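The Blue Boxes

My mother filed everything. Gas receipts, piano recital programs, the warranty card for a toaster that died when I was in second grade. She kept it all in blue box files, the stiff kind with a spine you can write on, and when I took over a desk of my own I swore I'd never buy one. I now own sixteen.

I blame Jolán Bakos. She spent most of her working life putting other people's offices in order, and last September she came by my desk to return a stapler and stayed for two hours. She wanted to know where I kept my contracts. I pointed at a pile. She wanted to know where the old contracts were, and I pointed at the same pile (a little lower down). She sat on the floor with her coat still on and started pulling things out, and by the time she went home I had a shopping list.

Her rule is one box, one subject, and the box lives where your hand already goes. Mine goes under the desk. It always has! There's a dead zone down there by your knees that most of us fill with shoes and tangled chargers, and a plain open cabinet turns it into the best storage in the room. Jolán likes a single shelf and nothing fancy. She also likes a box to lie flat if it's going to be pulled out every day, and to stand if it isn't, and she will argue about this with anyone.

I went with the Koltis box because the Dradell ones only came in beige and I was in no mood for beige. The first week I filled in every label. Big mistake. I had a box called "House" and a box called "Home" and no idea what I'd meant by either. Teodoro Collado, who shares my printer and most of my lunches, leaves his labels blank for a whole month and only writes on one once he's gone to the box for the same thing several times over. I thought that was laziness. I've since peeled off all my labels and started again his way, and I can find my car title in less time than it takes the kettle to boil.

A few things I wish I'd known sooner. Don't pack a box until it bulges, or you'll be pressing on the lid forever. Scuffed corners are fine, and a secondhand box with a good clasp beats a new one with a bad clasp every time. And look at the shelf before you buy: measure the opening with the door hinges in the way, not the pretty number on the tag. I had to send back a whole set from Suvar over that, and the postage still stings.

Moving day is the real test. You take each box out, wipe the shelf, decide whether the thing deserves its spot by your knees, and put it back or walk it down the hall. I did mine in one afternoon with the radio on and found nearly 100 pages I could recycle, plus my mother's toaster warranty, which I kept.
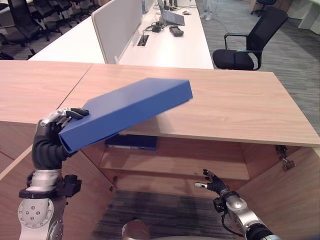
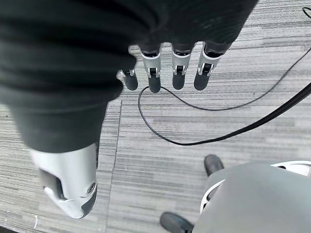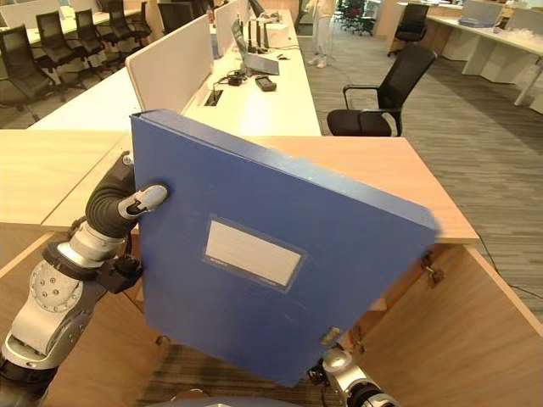 First and last pictures: blue box files at a wood-topped desk with cabinet space beneath. Middle: dark fabric and black cable over striped carpet tile.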